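Updated 9/4/19

# Getting good use out of the Skandside table arm

The Skandside is a robot arm kit for clearing and sorting things on a kitchen or workshop table. It comes from Kuvovach, costs £1,306 with the standard gripper, and can be collected from their counter in Niltthorpe or sent out in two boxes. We have had one on the long table in our test kitchen since October. These are the things we would tell anyone thinking of buying one, or anyone who has bought one and is wondering why it keeps knocking over the cups.

It is a slow machine. It will not wash up, and it will not put things in a high cupboard. What it does fairly well is pick up one thing at a time and put it in a place you have shown it. If that is no use to you, save your money.

## Before you bolt it down

Check the table first. Push down on each corner with your palm. If it rocks, the arm will rock it more, and every pick will land a bit off. Folded card under a leg is no good, as it packs down within a week. Use a proper screw foot or a rubber wedge.

The clamp needs a clear edge with nothing running underneath it. A drawer front or a deep lip will get in the way. We had to turn our table end to end.

Leave the plug where you can reach it without leaning over the arm. The stop button on the base works well, but the lead on it is short, and you can buy a longer one from Kuvovach. We think it should be in the box.

The manual gives a figure of 4,000 moves between services. A service means checking the belt, wiping the joints and running the set-up routine again. Write the service date on a bit of tape and stick it to the base, as the reminder in the app only shows when you open it.

## Choosing what to start with

Start with light things that do not break. A plastic mug is a good first object. So is an empty bowl, if it has a rim the gripper can get hold of. Glasses are a poor choice. The camera has trouble with anything clear, and the arm will close its fingers on thin air or push the glass along the table.

Play food is worth having for the first few sessions. It keeps its shape and you can drop it as often as you like. Real soft fruit can wait until you have the grip pressure right. Ours left a dent in every plum for a fortnight.

Do not put knives, peelers or graters on the table while it is running. The instructions say this as well, though only on the back page.

## Laying out the table

Most of our failed picks came down to how things were set out. The arm looks from above, so stand over the table and look down at it yourself before you press start. If two things seem to run into each other from up there, move one of them.

Give each thing a hand's width if you have the room. Small items go in the open, where the fingers can come down on both sides. Large ones such as an oven go to one side, with the door handle where the arm can get at it if you want to try the door routine later.

Watch for shiny spots. Our table is white and bright under the lights, and the inside of the green colander catches a glare that hides some of the holes. Turning the colander a little usually sorts it out. So does switching off the nearest lamp. Colour can cause trouble too: the colander and the mug are nearly the same green, so we keep them well apart with the bowl off to one side. The red bottle lying across the plate is a harder job, as the bottle has to come off before the plate can be lifted. The strawberry is easy, with nothing next to it.

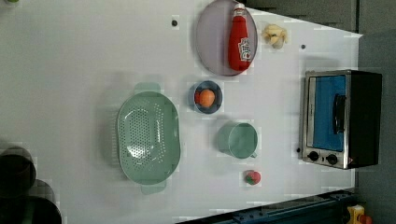

## Teaching it a move

1. Put the arm in hand mode and guide it to the object slowly. If you rush, it records the rush.
2. Stop just above the object and wait for the tone before you go down.
3. Close the gripper with the button. Squeezing the fingers shut by hand confuses the pressure setting.
4. Lift straight up, then across. A sloping lift drags the bottom of the object through whatever is beside it.
5. Lower it all the way to the surface before you let go. A small drop sounds harmless, but mugs tip over.
6. Save the move with a plain name. "Mug to tray" is easier to find than "test new final".

Record each move 4 times with the object in a slightly different place. With a single recording it copies you exactly and misses as soon as the mug has shifted. More recordings helped with the colander, but made no difference to anything small.

## The Prins finger pads

The Prins pads are sold separately and slip over the standard fingers. They are softer and wider. We would buy them for round things, which tend to squirt out of the bare metal. They are less good on plates, where the extra thickness makes it hard to get under the rim.

Wash them in warm water with a drop of washing-up liquid and let them dry fully before they go back on. Damp pads slide off. Keep them away from oil, and do not put them in the dishwasher. One of ours went in by mistake and came out too loose to use.

## Cleaning up after it

- Wipe the table before a session. Crumbs under a plate are enough to tilt it.
- Use a dry cloth on the camera cover. Spray cleaner leaves a film.
- Brush out the clamp once a month. Flour gets into the thread.
- Park the arm folded with the gripper shut, so that sleeves and tea towels do not catch on it.
- Throw a cloth over it if you are frying nearby.

## Common faults

**It stops short of the object.** Run the set-up routine again. If that fails, check that the clamp has not crept along the table.

**It picks the wrong thing.** Move the similar object away, or teach the move again with both on the table.

**It drops things halfway.** Raise the grip by one step. If it still drops them, look at the pads for grease.

**It beeps and will not start.** Usually the stop button has been pressed and not released. Turn it to the right until it pops up.

## Would we buy it again?

For a workshop bench, yes. Sorting sockets and offcuts into trays is dull work and the arm does it while we get on with something else. In a kitchen it depends how much table you can give up. Once the clamp is on, you lose that end for good, and taking it off means doing the whole set-up again.

Kuvovach will show it working at the Niltthorpe counter if you ring first. Take along the mug you use most and ask them to try it with that.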